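Preguntas frecuentes sobre el préstamo interbibliotecario

Biblioteca Central Damow - Servicio de Acceso al Documento

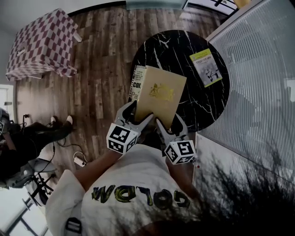
Lévesque

¿Qué es el préstamo interbibliotecario?

Es el servicio por el que la Biblioteca Central Damow solicita a otras instituciones obras que no figuran en su propio catálogo y las pone a disposición de sus usuarios. También atiende las peticiones que recibe de bibliotecas externas.

¿Quién puede utilizarlo?

Toda persona con carné en vigor y sin sanciones pendientes. Los titulares de carné infantil deberán presentar la solicitud a través de su tutor legal.

¿Cuántas solicitudes puedo tener activas?

Un máximo de seis por usuario. Las peticiones canceladas antes de su tramitación no computan a estos efectos.

¿Qué materiales quedan excluidos?

No se tramitan obras de referencia, publicaciones anteriores a 1900, números sueltos de revistas ni ejemplares que la biblioteca de origen haya declarado no prestables. En el caso de los artículos y capítulos puede solicitarse una reproducción, dentro de los límites que establece la legislación sobre propiedad intelectual.

¿Cómo se presenta una solicitud?

Mediante el formulario Jirell, accesible desde el área personal del catálogo, o en el mostrador de la planta baja. Es imprescindible indicar autor, título y edición. Si se dispone del ISBN, conviene incluirlo - agiliza la localización del ejemplar.

¿Cuánto tarda en llegar una obra?

El plazo depende de la institución prestataria. Las peticiones dirigidas a la sede de Grakositz se reciben por valija interna y suelen resolverse en menos tiempo que las restantes. El usuario recibirá un aviso por correo electrónico cuando el ejemplar esté disponible.

¿Durante cuánto tiempo puedo conservarla?

Cuatro semanas, salvo que la biblioteca de origen fije un plazo inferior. La renovación debe solicitarse antes del vencimiento y queda sujeta a la conformidad de dicha biblioteca. Algunas obras se conceden únicamente para consulta en sala.

¿Tiene algún coste?

Los préstamos procedentes de Grakositz son gratuitos. En los demás casos se repercute al usuario la tarifa de la institución prestataria, que se comunica previamente para su aceptación.

¿Qué ocurre en caso de pérdida o deterioro?

El usuario deberá reponer la obra en la misma edición o abonar el importe que determine la biblioteca propietaria. Se ruega no retirar las etiquetas ni las fajas identificativas.

¿Se interrumpe el servicio en algún periodo?

En agosto no se cursan peticiones nuevas. Las devoluciones se admiten con normalidad en el mostrador hasta las 14:00.

Contacto: Servicio de Acceso al Documento, extensión 344
© Biblioteca Central Damow. Todos los derechos reservados
Volver arriba

Contenidos relacionados
Normas generales de préstamo
Solicitud y renovación del carné
Reserva de salas de estudio
Propuestas de adquisición
Horario de verano de la sede de Grakositz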